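September, notebook - Bedari jury questionnaire coding

Started 8:40. The Beseo export opened fine this time, 4,000 rows, one per answer. Dropped the duplicate header rows and saved a clean copy next to the raw one. Raw stays untouched.

Coding scheme is now 19 categories. I merged "prior service, civil" and "prior service, criminal" last week and regretted it, so they are split again. Anyone who coded from the old sheet needs to redo column F.

Main problem is still question 18, the one on whether the person could set aside what they had read before trial. People write "yes I think so" and "I would try" and our two coders treat those differently. New rule: any conditional wording goes to "qualified yes", even if the rest sounds firm. Write the exact phrase in the notes column.

Ran the first 1,000 answers through the Huterora script with the new rule. Agreement between coders is better on hardship and employment, no change on publicity. 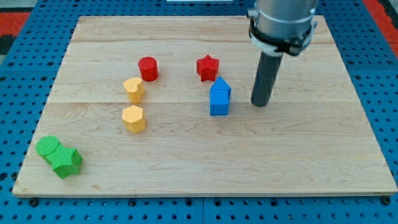
The Matei set has not been touched yet. It uses the older form, where hardship and publicity share one box, so it can't go in the same table without splitting by hand. Leave it for now.

To do:
- recode column F
- send the phrase list to the second coder
- check whether blank means "no" or "skipped" on the older form - the instructions page doesn't say

Stopped 4:15.

Jury Research Workshop | Contact | Copyright, all rights reserved | Back to top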